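Loredana Lo Presti
1/
The wired network in my house is finished!! Every room I care about has a real cable going to it and I am going to talk about it until you all mute me. Long thread, get a snack.

2/
Background for new people: old house on Ladik Street, 1,836 square feet, three floors, plaster walls everywhere. Plaster over metal mesh in the dining room, as I learned with a drill. Wi-Fi goes into those walls and does not come out the other side.

3/
For years I did the thing everybody does. Moved the router to a shelf. Moved it to a higher shelf. Bought an extender, then a second extender to help the first one. Video calls from the attic had me frozen mid-blink so often that my coworkers have a folder.

4/
Then in March I went to Rodrigo Abreu's place for dinner and he had little wall jacks in every room, done by him, on weekends, with a borrowed drill. I asked to see the basement before I'd even sat down. The food got cold, sorry Rodrigo.

5/
So! The plan. Four runs: attic office, living room, back bedroom, kitchen nook. All of them come down to one spot in the basement next to the water heater (well, a sensible distance from the water heater).

6/
Draw it on paper first. I mean really draw it, floor by floor, and go stand in the rooms while you do it. My first drawing had a cable going straight up through what is, in real life, the bathtub.

7/
The best thing in an old house is a dead chimney chase or an old laundry chute. Mine has a chute! Painted shut behind a linen closet, straight drop from the second floor to the basement. I yelled so loud my neighbor texted.

8/
Getting a line down it: I tied a heavy nut to mason twine and let it go. Clunk clunk clunk, silence, and then a tiny thud in the basement. One of the top sounds of my adult life.

9/
Cable: I bought a 200 foot box of solid copper Cat6 and came out with a sad little coil left over. If you're on the fence about the next size up, get the next size up. Check that it says solid copper. A lot of the cheap stuff is aluminum with a copper coat on it.

10/
LABEL BOTH ENDS BEFORE YOU PULL. Masking tape and a marker is fine. I skipped it on the first two and spent a whole Thursday evening running up and down stairs with a tester, which I guess counts as leg day.

11/
Banafsheh Yazdani asked in the replies last week whether the kitchen one had to go through the outside wall. It didn't! It went under the floor, stapled loosely along a joist, and up inside the pantry. You'd never see it unless you moved the flour.

12/
Terminating the ends was the part I dreaded and ended up loving. Strip the jacket, untwist as little as you can, follow the colors on the jack, punch down. My first one took forever and failed the test. By the last one I was listening to a podcast.

13/
Pick T568B or T568A and stick with it at both ends. I have B written on the inside of the tool box lid in huge letters.

14/
For the short cords between jack and gear, just buy them ready made. Blue is my pick for anything that stays put. Get the kind with a boot on the plug, push it in till it clicks, then give it a gentle tug.
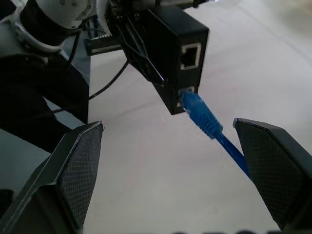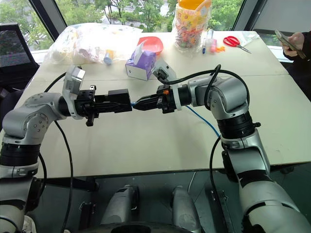
15/
Results! Attic office: full speed, all day, no blinking folder. The living room TV stopped buffering in the middle of the good part. And the Wi-Fi got better too, now that the big stuff is off it.

16/
What I'd change: two cables to every spot. The hard part is the path, and once the twine is through, a second one is hardly any extra work. I already want another in the office and I'm going to have to open that chute up again.

17/
Still to do: patch the dining room (three holes, we don't discuss the third), put proper covers on, and talk my sister into letting me do her place.

18/
Drawings of all the floors are coming tomorrow if I can find the one without the bathtub. Ask me anything about laundry chutes in the meantime!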